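Home Projects Garden Contact

By Grażyna Jakubowski
June

I repainted Mom's old nightstand last Sunday and got asked how, so this is the way I do it. Wash it first with dish soap, let it dry overnight, then sand lightly with 245 paper - just enough to kill the shine. Take the doors and knobs off! I skipped that once and got drips in every hinge.

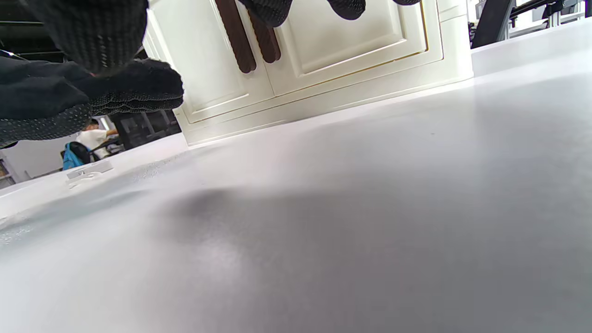
Thin coats are the whole trick, and I do 4 of them with a foam roller. Leave 60 minutes between coats, longer if it's muggy. I use Lornik satin because it levels out nicely (I paid 29 for the small can at Tekora). When you put everything back together, wear knit gloves with little grip dots, like the black ones by the white mini cabinet, so you don't leave fingerprints on a new finish. Then let it sit a few days before you put a lamp on it - mine's still in the hallway and I keep bumping into it.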